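Home Organisation for Small Spaces
Session 4: Shoes and the hallway

Welcome back, everyone. Last time we got as far as the coat hooks, and I promised that shoes would have a session to themselves, as they cause more grumbling in the average hallway than everything else put together.

Start by bringing every pair out, including the ones under the bed (yes, those too). Put the pairs together and wipe the soles. Anything you haven't worn since last December goes in a bag for the Flilleton charity shop, and do be brave about it — I have let go of some very dear old boots myself.

Now for the rack. A small two-tier one is plenty for the shoes you wear every day, and the upper shelf is the place for slip-ons, side by side.

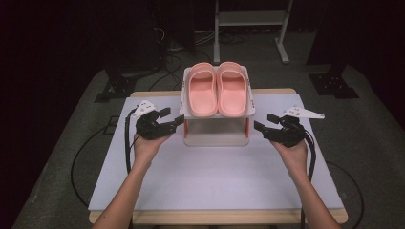 Fig. 1. Pink slides as a pair on the upper shelf, toes to the back.

I like the open heel end facing me, so that I can pick up both shoes in one go on my way out. Some of you in the Drallby group preferred toes forward, and that is perfectly all right as long as the whole household does the same.

Keep the lower tier for heavier shoes, and leave a gap for visitors if you can.

For next time: sort one shelf at home and bring your notes on what went where. We'll be moving on to bags and umbrellas.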